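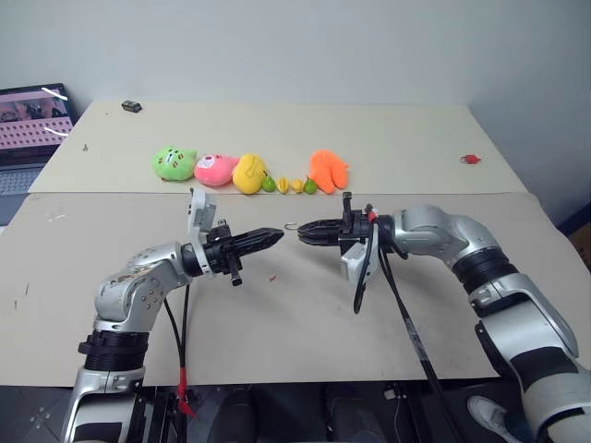 Comparing Two Parallel Grippers on a Bimanual Station

Purpose

This procedure sets out how operators at the Stenditz laboratory compare two sets of gripper fingers on a pair of tabletop arms. It applies to soft and irregular objects, such as plush toys and small toy fruit, and to the handover of such objects from one arm to the other. It replaces the bench notes of December and takes effect in April 2018.

Operators should have completed the station safety briefing before starting. One person runs the arms and a second keeps the record. The two may change places between rounds but not within a round.

Before You Begin

Confirm that the following are at hand:

The two finger sets to be compared, labeled A and B
The object kit for the session
A hex key for the finger screws
The record sheet, form 2127
A laptop with the Fivach control software installed

Lay the plush toys and toy fruit in a row along the far section of the table, leaving the area between the two arms free for the handover. The green, pink and yellow plush toys go toward the left, the toy fruit next, and the orange plush toy last. Use the same order in every round.

Step 1. Check the cables

With power off, move each arm slowly by hand through the part of its range that the test will use. Follow the cables from the wrist downward. They must have enough slack for the arm to reach full extension, but they must not catch on the table edge. Tighten any strap that has slipped. Stop the session if a connector shows damage and report it to Venkatesh Mudaliar.

Step 2. Fit the fingers

Fit set A to both arms. Tighten the screws by hand first and then with the key. Close each gripper fully and look at the tips from the front and from the side. Tips that meet at one corner only must be refitted before any trial is recorded.

Step 3. Set the zero position

Open the gripper panel in the software. Close the left gripper, hold it for five seconds and save the value as zero. Repeat for the right gripper. Write both values on the record sheet. If a value differs from the previous session by more than 29 counts, remove the fingers, clean the mounting faces and begin again at Step 2.

Step 4. Bring the arms together

Select low speed. Move both arms toward the center of the table until the grippers face each other, nearly tip to tip. Adjust the wrists until the two sets of jaws are at the same height. Save this pose as the handover pose. It will be used for both finger sets, and it must not be adjusted later in the session.

Keep hands and loose clothing away from the space between the arms while power is on.

Step 5. Run the single-arm trials

Pick up each object with the nearer arm, lift it clear of the table, hold it briefly and return it to its place. Carry out five attempts per object. Record each attempt as held, slipped or missed. Where a plush toy is gripped by the fabric alone, mark the attempt as held and add the letter F, as such grips often fail at the handover.

Step 6. Run the handover trials

Pick up the object with the left arm and move to the handover pose. Close the right gripper on the object before opening the left. Record whether the object turned during the transfer. Then repeat in the other direction.

Step 7. Change to set B

Return both arms to rest and switch off the power. Fit set B and repeat Steps 2 through 6. The grip force setting must remain at the value used for set A. A change in force makes the two sets of results impossible to compare.

Reading the Results

Compare the sets object by object before looking at totals. In the trials run at the Skerville site, ridged fingers did well on plush and less well on small smooth fruit, where the grip depended heavily on the approach angle. Separate the two groups in the report.

Records

Completed sheets are filed in cabinet 1622 and copied to Manikandan Mudaliar. Questions about the control software should be sent to the Joseph support desk, with the software version and a copy of the session log attached.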